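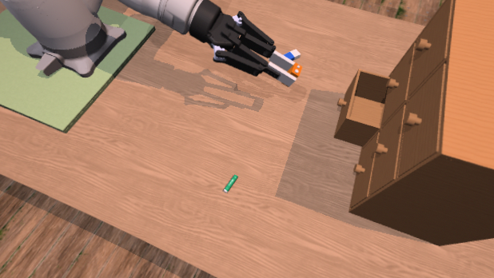
Letzte Änderung dieser Seite: 26. Oktober 2025

Pressemitteilung

Bonura stellt Wasserzähler in der Versorgungszone Staniforth auf Funkauslesung um
1.583 Messstellen bereits umgerüstet, Abschluss im Dezember geplant

Der Wasserversorger Bonura ersetzt in der Versorgungszone Staniforth sämtliche mechanischen Hauswasserzähler durch Ultraschallzähler mit Funkmodul. Von den 2.381 Messstellen der Zone sind 1.583 umgerüstet. Die verbleibenden Zähler werden straßenweise bis Ende Dezember getauscht. Die Geräte des Typs Rusanier liefert der Hersteller Kilano, der auch die Empfangstechnik stellt.

Bei den bisher eingesetzten Geräten handelt es sich um Mehrstrahl-Flügelradzähler. Sie erfassen den Durchfluss über ein mechanisches Laufrad und sprechen bei sehr kleinen Volumenströmen verzögert an. Der Ultraschallzähler bestimmt das Volumen aus der Laufzeitdifferenz zweier Schallsignale und enthält im Messrohr keine bewegten Teile. Schleichmengen, etwa durch undichte Spülkästen oder Sicherheitsventile, werden dadurch früher erfasst. Der Druckverlust im Nenndurchfluss liegt unter dem der Altgeräte.

Baulänge und Anschlussgewinde bleiben unverändert. An der Hausinstallation sind in der Regel keine Anpassungen erforderlich. Wo der Zählerbügel fehlt oder die Absperrarmatur vor dem Zähler nicht mehr dicht schließt, setzt Bonura die Anlage im selben Termin instand. Die Armatur hinter dem Zähler gehört zur Kundenanlage und ist vom Eigentümer zu unterhalten.
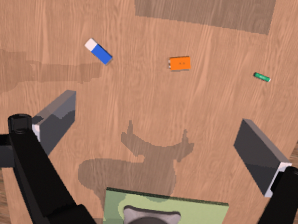
Müssen Eigentümer den Zählerstand nach dem Einbau noch selbst ablesen?
Die Ablesung entfällt mit der Inbetriebnahme des Funkmoduls. Ablesekarten werden für umgerüstete Messstellen nicht mehr versandt, der Stand kann jedoch weiterhin an der Anzeige des Zählers kontrolliert werden.

Die Auslesung erfolgt im Vorbeifahren. Im Betriebsfahrzeug wird ein Empfänger mitgeführt, der die verschlüsselten Telegramme der Zähler aufnimmt. Übertragen werden Gerätenummer, aktueller Zählerstand, Stichtagswert und Statusmeldungen. Zu den Statusmeldungen zählen Rückfluss, Leckageverdacht, Manipulation und niedrige Batteriespannung. Namen und Anschriften sind nicht Bestandteil des Telegramms. Die Zuordnung zum Kundenkonto findet erst nach der Entschlüsselung im Abrechnungssystem statt.

Mal-soon Choo, Leitung Messwesen bei Bonura, zum Stand der Arbeiten: „Der Austausch selbst verläuft nach Plan. Aufwendiger als erwartet waren die Schachtanlagen am Hangsammler. Dort stehen die Zähler zum Teil so tief, dass das Signal durch die Schachtabdeckung zu stark gedämpft wird. An diesen Punkten setzen wir abgesetzte Antennen ein.“

Der Umstellung ging ein Probebetrieb mit 2 Ausleserunden voraus. Geprüft wurden die Empfangsquote je Straßenzug, die Übereinstimmung von Funkwert und Anzeigewert sowie das Verhalten der Module in Kellern mit Stahlbetondecke. Die Ergebnisse sind in die Festlegung der Fahrstrecken eingeflossen. Für Gebäude in zweiter Reihe wurden zusätzliche Haltepunkte bestimmt.

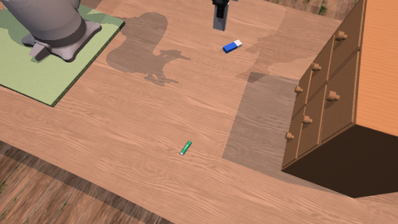
Der Einbautermin wird den Eigentümern schriftlich angekündigt. Während der Arbeiten ist die Wasserlieferung im betroffenen Gebäude unterbrochen. Der Zugang zum Zähler ist freizuhalten. Nach dem Einbau wird die Leitung gespült, der Ausbaustand protokolliert und der neue Zähler verplombt. Das Protokoll enthält die Nummern beider Geräte und wird vor Ort ausgehändigt oder auf Wunsch elektronisch zugesandt. Nach Wiederinbetriebnahme kann kurzzeitig Luft aus den Entnahmestellen austreten. Es wird empfohlen, das Sieb des Hauswasserfilters zu kontrollieren.

Für den Austausch entstehen den Kunden keine gesonderten Kosten. Der Grundpreis bleibt unverändert. Ausgebaute Zähler werden bis zum Ablauf der Einspruchsfrist gegen die Jahresabrechnung eingelagert und danach der stofflichen Verwertung zugeführt. Eine Befundprüfung kann innerhalb dieser Frist schriftlich beantragt werden.

Nicht Gegenstand der Maßnahme sind Wohnungswasserzähler und Gartenwasserzähler im Eigentum der Kunden. Ebenfalls ausgenommen sind 3 Großwasserzähler an gewerblichen Übergabestellen. Sie werden gesondert ausgeschrieben.

Termine können über das Kundenportal oder telefonisch über den Kundenservice verschoben werden. Dabei ist die Zählernummer anzugeben, die auf dem Ankündigungsschreiben und auf der letzten Jahresabrechnung vermerkt ist.

Pressekontakt:
Bonura, Abteilung Messwesen
Ansprechpartnerin: Mal-soon Choo
Abdruck honorarfrei, Belegexemplar erbeten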